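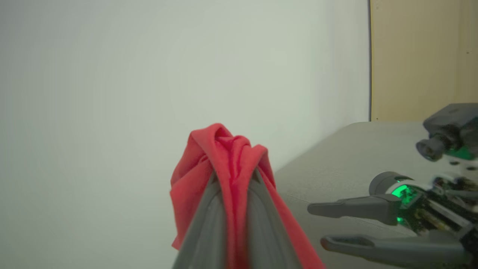 One reader of the draft protocol objected that household drying times cannot be compared between sites unless the spin speed of the last wash cycle is known. We accept the point in part. Spin speed was recorded at Skilholm but not at Gestby, where most homes in the sample share a laundry room and the machines are of mixed age.

**Figure 2.** Red cloth held in a gathered bunch. Folded layers of this kind are treated in Section 4 as a single thick layer.

### 4.2 Effect of gathering on moisture loss

The drying model assumes a flat sheet with both faces open to room air. Few items in real use meet this assumption. Towels are hung over rails, and smaller cloths are often left bunched on the edge of a sink. In both cases the inner layers lose water mainly through the outer ones, and the constant-rate period is shorter than the flat-sheet model predicts.

We therefore replaced the exposed area A with an effective area A', taken as the outer surface of the bundle only. The correction was fitted on the Skilholm data and then applied to Gestby without change. Agreement was good for cotton and poor for blends. For blends the model ran about 5 percent too fast, and the error grew toward the end of drying - the part of the curve where weighing is least reliable.

Room humidity was logged with Wirkell sensors placed at shelf height. Two of the Gestby loggers drifted during October and their readings were left out. The thickness correction follows the form used in the Stępień trials, except that air speed is held fixed.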